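Stavosmont Bench Forum > Small Arms and Cells > Setup and Maintenance

Right arm stops short near the back wall, two-arm sorting cell

Posted by Noemí Nava

I look after a two-arm cell that puts plush toys onto a three-tier shelf. Both arms bolt to one aluminum rail along the near side, shelf left of center toward the rear. The base mounts came from Vokberg as a kit and the control software is Rendside.

Since I rerouted the cable on the right arm in February, it stops short on any pick along the back wall. The middle joint reports an overload at close to full reach, the arm drops to hold, and I have to clear the fault by hand. Picks near the front of the floor are fine. The left arm runs the same program mirrored and has no trouble on its own side.

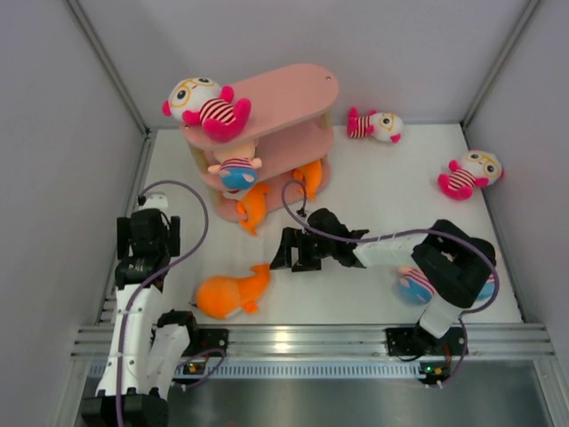
Does the joint need to be re-zeroed after the cable has been moved?
The zero is stored in the joint itself and does not change when a cable is rerouted. Re-zero only if the joint has been taken apart or the base mount has been loosened.

That is from the Rendside setup notes, and I followed it. I did not touch the zero. What I did change:

Moved the cable from the inside of the forearm to the outside.
Replaced the ties.
Tightened the base mount screws, which were already snug.

Payload is set to the value for the gripper plus the heaviest toy. Supply voltage at the base module holds steady when the fault occurs. Bus speed and firmware are the same on both arms. Has anyone seen this, and should I be looking at the cable or the joint?

2 replies

Nkrumah Boateng

Cable first. An overload that depends on reach and not on load is nearly always something pulling against the joint. With the arm folded there is plenty of slack. Once the elbow opens, the cable has to cover more distance, and on the outside of the elbow it has to cover more than it did on the inside. When the slack is gone the motor is working against the cable and the current climbs until the limit trips.

Check it with the power off. Support the forearm with one hand before you cut power or it will drop.

Clear the floor in front of the arm.
Power down and move the arm by hand to the back wall, gripper at pick height.
Watch the cable at the elbow and at the gripper connector while you do it. It should still have a visible bend at both ends at full reach.
Roll the wrist to both limits with the arm stretched out. This is the step people skip.
Fold the arm back to its rest position and check that the extra loop does not fall under the elbow or catch on a screw head. 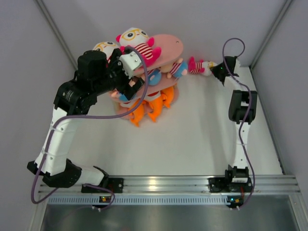 Right arm reaching to the back wall, with the cable looped above the gripper.

If the cable goes tight, cut the tie nearest the elbow, pull 30 mm of slack through from the base side and put on a new tie. Leave the tie loose enough that the cable can slide. A tie that grips the jacket moves the strain to the connector, and you will be replacing the connector next.

If the cable stays slack through the whole move, go to the joint. Log the current on a slow move from folded to full reach with the gripper empty, then repeat on the left arm with the mirrored path. The two curves should have the same shape. A step in one of them at a fixed angle points to a bearing or a gear tooth. A curve that is higher all the way along points to friction or a wrong payload value.

Do not raise the overload limit to get through the shift. I did that on a Hellwig arm and ended up buying a gearbox.

Noemí Nava

It was the cable. At full reach with the wrist rolled it was tight between the elbow and the connector. With the wrist level there was still a little slack, so I had missed it when I checked the first time.

I pulled the 30 mm through and retied it loose. The left arm had 13 mm more slack than the right before the change, measured at the elbow with both arms folded.

Ran 2000 cycles against the back wall overnight, no overloads. I logged the current anyway and the curves match apart from a small difference near the folded end, where the right arm reads 3 percent higher. I am going to leave that alone unless it grows.

One thing to add for anyone with the same kit. The extra slack now sits low on the right side when the arm is folded, so I set a keep-out zone there for the left arm. Rendside does not model the cables, and the shared area in the middle of the floor is tight enough already.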